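Eigentlich wollten wir im Juli 2019 nur bis an den Stausee und wieder zurück, aber dann hing beim Bäcker in Demholm der Aushang für den Tag der offenen Tür bei Nuline, und meine Frau sagte: Da gehst du doch sowieso hin, dann gehen wir eben gleich. Sie kennt mich. Wer, wie ich, sein halbes Berufsleben in einer Kantinenküche gestanden hat, der hört »Roboter in der Küche« und möchte es genauer wissen.

## Ankommen und erst einmal Kaffee

Der Eintritt kostete 4 Euro, Kuchen inbegriffen, und der Kuchen war gut (Streusel mit Rhabarber, ich hatte zwei Stück). Nuline sitzt in der früheren Strumpffabrik hinter dem Bahnhof, 400 Quadratmeter auf einer Etage, und man merkt dem Haus noch an, dass dort einmal richtig Krach war. Wir gingen in einer Gruppe von 16 Leuten los, geführt von Gerd Brinkmann, einem ruhigen Mann mit Bleistift hinter dem Ohr. Er hat uns gleich zu Anfang gesagt, wir sollten bitte nichts erwarten, was wir aus dem Kino kennen. Das fand ich sympathisch.

Die erste Station hieß »Vidal«, warum, habe ich leider nicht verstanden, es war gerade sehr laut. Es ging um eine Aufgabe, die bei uns zu Hause jedes Enkelkind kann: den Burger vom Teller nehmen und in die Mikrowelle stellen. 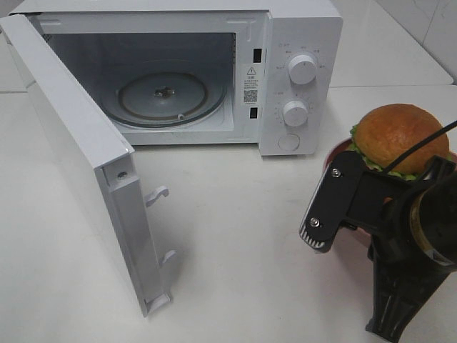 Ich habe Herrn Brinkmann gefragt, was daran denn nun das Schwierige sei. Er hat sich wirklich Zeit genommen. Ein Brötchen, sagte er, gibt nach, ein Teller gibt nicht nach, und die Maschine muss beides merken, bevor es zu spät ist. Dazu kommt die offene Tür, an der man vorbeimuss. Wir Menschen drehen einfach die Schulter ein bisschen weg und denken uns nichts dabei. Ich habe mich am Abend in der Pensionsküche selbst dabei beobachtet, und er hat recht, man macht da allerhand mit dem Ellenbogen!

Gefallen hat mir auch das Gerät selbst, zwei Drehknöpfe und eine Taste, mehr braucht kein Mensch. Unsere in Flesham hat ein Tastenfeld mit einem Auftauprogramm für Fisch, das wir seit dem Kauf im März noch kein einziges Mal benutzt haben.

Eine Dame aus der Gruppe wollte wissen, ob man das denn auch essen könne. Herr Brinkmann lachte und meinte, davon würde er abraten.
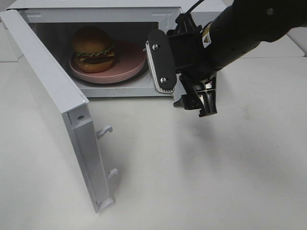
*Der Spielzeugburger auf dem rosa Teller in der Mikrowelle, rechts davor der Greifer.*

Nun zu der Frage, derentwegen ich eigentlich mitgegangen bin: Können die das schon? Ich würde sagen, halb. Eine einzelne Bewegung, gut vorbereitet und bei ordentlichem Licht, traue ich so einer Maschine zu. In meiner alten Kantine hätte es mittags um zwölf anders ausgesehen. Da stand nie etwas dort, wo es am Vortag gestanden hatte, der Boden war nass, und von hinten rief jemand nach Löffeln. Herr Brinkmann hat das gar nicht bestritten. Für ihn ist die Spülküche der Ort, an dem er die Maschinen zuerst sieht, weil dort vieles gleich bleibt und sich so schwer Leute finden lassen. Dem konnte ich aus eigener Erfahrung nur zustimmen — ich habe manchen Sommer selbst an der Spüle gestanden.

Meine Frau war übrigens strenger als ich. Sie findet, eine Haushaltshilfe müsse auch sehen, dass der Teller hinterher abgewischt gehört und die Tür wieder zu soll, ohne dass man es eigens sagt.

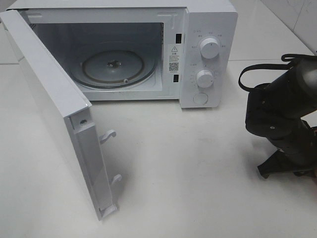 Darüber haben wir auf dem Rückweg zum Auto noch lange geredet, und ganz einig sind wir uns bis heute nicht. Ich wäre ja schon froh, wenn mir jemand die schweren Bleche aus dem Ofen hebt. Mein Rücken würde es danken, und das Abwischen übernähme ich gern selbst.

Wer hinfahren möchte: Parken kann man am Bahnhof, die letzte Führung beginnt um 4 Uhr nachmittags, und man sollte früh da sein, wenn man vom Rhabarberkuchen noch etwas abhaben will. Festes Schuhwerk ist nicht nötig, eine Jacke schon, in den dicken Mauern ist es auch im Sommer frisch. Zum Stausee sind wir dann am nächsten Morgen gefahren, bei Nieselregen.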